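Clearing out the bathroom cabinet
7 Mar 2021

The cabinet over our bathroom sink has five shelves and I had not seen the back of any of them in a long time. I finally emptied the whole thing into the tub in January, then got busy and shoved it all back. This weekend I did it properly.

I started with the top shelf, which is where we put things we don't want to think about. Cough syrup, a travel sewing kit, three combs, the little bottle of eye drops from when I had that trouble at work. Most of it was past its date. Our pharmacy on Skultstead Road takes old medicine back at the counter, so that went into a paper bag by the front door.

The second and third shelves are the ones we use every day. I wiped them down and put the toothpaste, floss and shaving things back the way they were. I bought two clear bins at Fashola for the small stuff – they fit with an inch to spare, so measure first if your cabinet is shallow like ours.

The fourth shelf was the surprise. It held a lot of things I had bought and never opened. I used to add something small to every online order to get the total up to 40 dollars for the free shipping, and the fourth shelf is where those extras ended up. Nail files, corn pads, a set of travel bottles, and a box of underarm sweat patches.

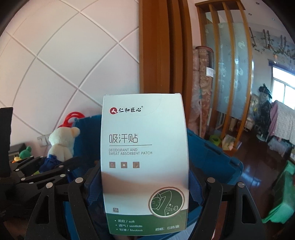 The sweat patches. Six bags to a box, soft, ventilated and "frivolous."

I think they meant "thin" or "light" with that last word. I had forgotten I owned them. I do sweat through dress shirts in the summer, and I have a wedding to go to in Ramumthorpe where I'll be in a jacket all afternoon, so I'm keeping them. The drawing on the front has a line drawing of a person with one arm raised and the patch by the underarm, and that's enough to go on. Whether they stay put when you move around is another matter. I'll wear one around the house before I trust it at a wedding.

My friend Adebayo Amadi swears by a plain cotton undershirt and thinks the patches are a waste of money. He may be right, but an undershirt in July is one more layer and I'd like to try it without.

The bottom shelf was bandages and sunscreen. The sunscreen had separated, so out it went. The bandages got the second clear bin.

What's left to do: the cabinet door still doesn't close all the way. The hinge is an Imine 188 and the hardware store only had the newer kind, with the screw holes in a different place. I could drill new ones, but the door is old and I don't want to split it. If anybody has a spare 188 sitting in a drawer, leave a comment – I only need the one for the upper left.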